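Crayfish at the desk

Posted February 13, 2025 in Food, Home | Filed under: Takeaway notes

I have wanted crayfish since the middle of January, when Saodah Krishnan brought a box of them back from Drorkville and ate most of it before I got there.

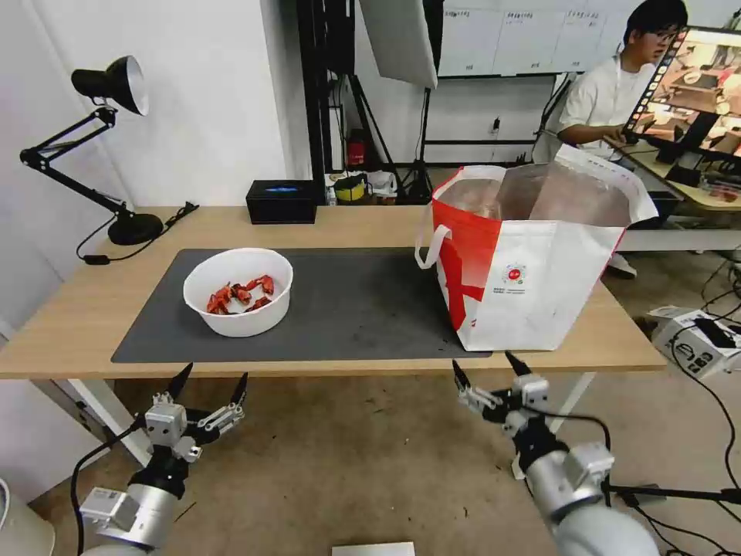

The place I order from is on the Staltodley road and does one thing, which is crayfish by weight, boiled, with whatever level of chilli you ask for. They go by numbers and I have settled on 5, which is hot enough to notice and still lets you taste the meat. I eat them at the desk. The kitchen table is small and the light over it is poor, and crayfish is a job you want to see properly, so the black lamp in the corner gets used for this more than it does for reading. The dark grey mat stays where it is. The white plastic bowl with the thick rim goes on the left side, and the rim matters more than you would think when your fingers are greasy and you need to move it. The big tote bag with the red stripe stands open to the right.

I looked up a few ways of doing the shelling and have ended up with the plainest. Twist the head away from the tail, and pull. Pinch the sides of the tail until the shell cracks along the underneath, then peel off the first couple of rings and the rest slides out. Pull the dark vein away with it if you can. Claws are slower. I bend the small half of the pincer back until it comes off, and sometimes the meat comes with it. Otherwise I crack the thick part with the back of a spoon. Small claws I don't bother with.

Gloves: I have tried the thin ones and they tear on the first claw. Bare hands, then lemon and washing-up liquid afterwards. Do not touch your eyes. I did that in January and had to stop for a quarter of an hour.

The last order came to 70 with delivery to Vurnwood, which is a lot for one evening, but it does two people and leaves enough for lunch. Saodah says 2000 grams is the right amount for two. I think it depends on how much rice you have with it. The leftover meat goes in a tub in the fridge with a spoonful of the sauce and I use it the next day in noodles or on toast with butter.

Shells need to go out the same night. I left them in the kitchen bin once and the whole flat knew about it by the morning. They get tied up in two bags now and taken straight down. If you have freezer space you can keep some back for stock, with an onion, a carrot and a bit of tomato purée, simmered for half an hour and strained through a fine sieve. Any longer and I find it turns bitter. It makes a decent base for soup and freezes well in an old ice cream tub.

Wipe the desk with vinegar and warm water when you have finished. The mat I wash in the bath with the shower head and hang over the side to dry.

Next time I want to try the garlic butter one. Saodah had it in Drorkville and says it needs bread.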